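Writing the Picture Book, Session 2
Handout, revised 2021-05-28

Text length
Most picture books for ages three to seven run well under a thousand words. Your draft for this session should have no more than 20 words on any one page, and several pages should have fewer. Novora, our first reading, has a page with only a name on it. Read it aloud before you start cutting your own.

Page turns
Put the question on the right-hand page and the answer after the turn. In Tiltadora the goat knocks at 2 doors, and each time the reader has to turn the page to find out who opens.
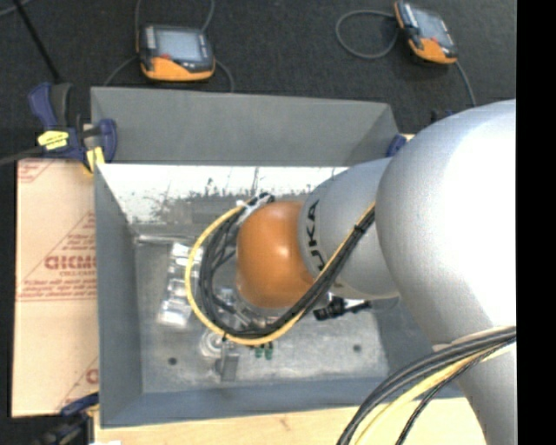
A turn can also slow the story down. If your character is waiting for something, give the waiting its own spread and leave most of the words out — the pictures will carry it.

Grading
Dummy book: 60
Reading journal: 20
Class reading: 20
You need 80 in total to move on to the September workshop.

For next time
Fold a blank dummy and tape in your text. Read the first half of Huvwood and mark every place where the words repeat something a child could already see. Bring scissors.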